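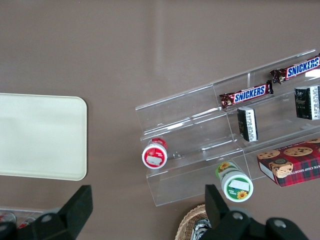 The complaint came in at ten past four in the morning, logged as number 434. Marijke Wouters read it twice. Ants, ground floor, Parnley wing, source unknown.

She laid 12 card traps along the skirting, each baited with a drop of sugar solution, and wrote the positions on the plan. By six the third card from the door had 200 ants on it and the others had none. She marked the card and sat down on the step.

"Pharaoh ants," said Suqin Ye, who had brought the hand lens. "Don't spray. The colony will split."

"Kuusk sprayed in May."

"Then it has split."

They lifted the cover from the heating duct. The trail ran along the warm side of the pipe, two ants wide, and went into the wall behind the old pantry. Marijke put the bait station at the point of entry and set the dial to slow release.
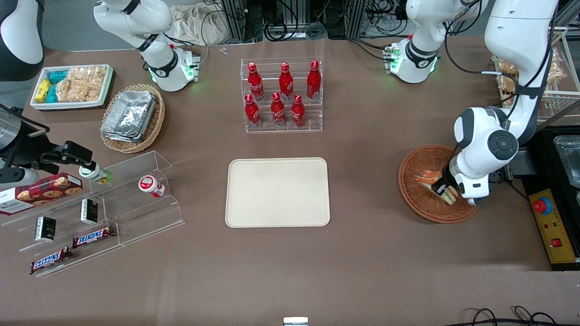
A small white bottle with a green cap, held over the acrylic shelf.

Slow release meant nine days. Suqin wrote the date of the next visit on the lid — in pencil, as the manual required — and closed the duct. Behind the plaster the workers went on carrying the bait down to the queens.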